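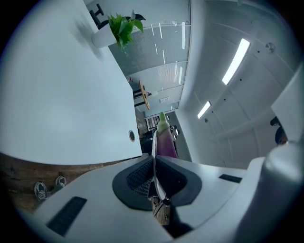
Pesquisar no site Buscar

Por que alguns legumes são roxos?

Dezembro | Redação Quintero Crianças

Repolho roxo, cebola roxa, batata-doce roxa, berinjela. Na feira há muitos alimentos dessa cor, e quase todos são roxos pelo mesmo motivo: eles têm um pigmento chamado antocianina.

Pigmento é uma substância que dá cor às coisas. As folhas são verdes por causa de um pigmento chamado clorofila. A cenoura é laranja por causa do caroteno. A antocianina pode ser vermelha, roxa ou azul, e aparece também na jabuticaba, na uva, no açaí e em muitas flores.

Onde fica a cor

Na berinjela, a antocianina fica na casca. Por dentro, a polpa é clara. Se você cortar uma fatia e esperar, a polpa começa a escurecer, mas isso é outra coisa: o ar entra em contato com substâncias que estavam guardadas dentro das células e elas mudam de cor. A maçã cortada faz o mesmo.

No repolho roxo, a cor está perto da superfície de cada folha. Como ele é feito de muitas folhas enroladas umas sobre as outras, parece roxo e branco quando é cortado ao meio.

Para que serve

A planta não fabrica pigmento para enfeitar a feira. A antocianina funciona como um protetor solar e ajuda a planta quando há luz demais ou quando faz frio. Nas frutas, a cor forte também chama a atenção dos pássaros. Eles comem a fruta e levam as sementes para longe.

E o cabinho verde?

A parte verde no alto da berinjela se chama cálice. Ele já existia quando a berinjela ainda era flor. Depois que as pétalas caem, o cálice continua preso e acompanha o fruto enquanto ele cresce. Sim, fruto: para quem estuda plantas, a berinjela é um fruto, porque nasce da flor e tem sementes. Na cozinha, todo mundo chama de legume, e as duas maneiras de falar estão certas.

Experiência: o suco que muda de cor

Peça a um adulto para ajudar com a faca e a água quente.

Você vai precisar de:
4 folhas de repolho roxo
água quente
uma peneira
2 copos transparentes
vinagre
bicarbonato de sódio

Pique as folhas, cubra com água quente e espere esfriar. Passe pela peneira e divida o líquido entre os dois copos. No primeiro, pingue um pouco de vinagre. No segundo, ponha uma pitada de bicarbonato e mexa.

O líquido com vinagre fica rosa. O outro fica azulado ou esverdeado. A antocianina muda de cor quando encontra um ácido, como o vinagre, ou uma base, como o bicarbonato. Não beba o líquido. Se quiser continuar, teste suco de limão e água com sabão em outros copos e anote num caderno a cor de cada um.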